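**Handheld gripper demos: book keeps slipping when we go to shelve it. Tips?**

posted by **Selorm Aryee**, in Student Projects > Manipulation

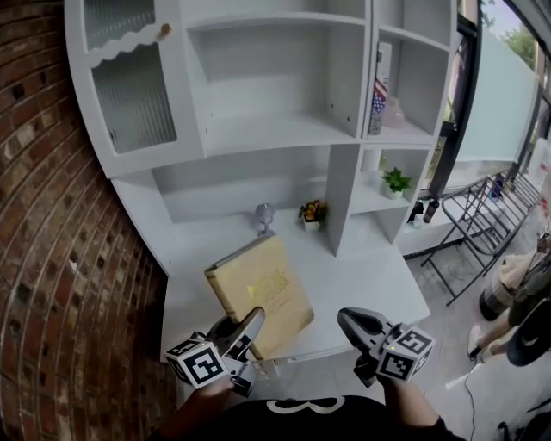
*Book task, left gripper on the bottom edge, right one coming in.*

Hi all. Student team, spring project, demo due end of March. Task is "pick up book from desk, put it in the open shelf of the hutch, stand it up". We record demos with two handheld grippers, marker cubes on both, then train on that. Target is 200 demos. We have 62 and I'd throw out a lot of them.

Problem: hardcover tilts up fine with the left, then when the right comes in to take the other side the book rotates in the jaws and drops. Or it stays put but I've twisted my wrist so far the left cube loses tracking for a bit. Either way the episode is junk.

Tried so far:

- gripping harder (worse, it pivots)
- slower approach, helps some, but now each demo runs 40 seconds and the policy learns to dither
- swapping to a paperback. Bends. No.

Also do we need to clear the desk? There's a glass goblet and a little flower pot behind the book and our advisor wants them left in "for variety". I keep going wide around the goblet and I think thats making my paths weird.

Team is split on whether to redo the 62 or just keep going. Anyone done bimanual book stuff?

---

**Salamatu Wumbei**

Did almost this same task for the Pradgate student challenge. Few things, in a rush, sorry.

Grip point. You're on the lower edge, so all the weight is above the jaws and any nudge spins it. Tilt it up from there if you have to, but get the right gripper on the side edge at mid height *before* you lift. Then lift with both. Don't hand it over in the air.

Pads. Thin rubber on the jaws, ours were cut from a bike tube. Squeezing harder on a smooth cover does nothing for you. Wider contact does. Put pads on the robot too, same ones, or your demos won't match.

Tracking. Drop your elbow instead of rolling your wrist. Feels dumb for ten minutes and then its fine. Play back every episode right after you record it, check the left cube stays tracked thru the whole tilt. If it doesn't, delete on the spot. We let bad ones pile up and lost a whole evening sorting.

Clutter: keep it, your advisor's right, but move it between episodes. If the goblet is always in the same place you teach it one detour and that's all it knows. Swap the glass for plastic while you practice though.

The 62: don't redo all. Keep the ones with no regrip and no tracking gap. Even if thats half, fine. Mixing two grasp styles hurt us way more than having fewer demos.

---

**Rätsep**

had the same thing, gave up on books and did cups lol. way easier

maybe try a heavier book?

---

**Tresthorpe_robotics**

Not a heavier book. Heavier = more torque about the jaws, it'll spin faster. Thinner hardcover if you're changing anything.

On the 40 seconds: split the task. We did tilt-and-grab as one part and place-on-shelf as the other, 2 separate recordings, trained both, chained them. Shorter episodes, and a dropped book only costs you the first half. Downside is the join. The first part has to end in a pose the second part has seen, so start your place demos from a bunch of slightly different holds.

And pick one person to do most of the demos early on. Four people, four styles, policy averaged them into mush. Add the others later.

---

**Selorm Aryee**

Thanks, both grippers before lifting fixed most of it, got a clean run tonight on the second try. Pads tomorrow. Going thru the old ones now, keeping fewer than I hoped. Salamatu, did you put the rubber on both jaws or just one side?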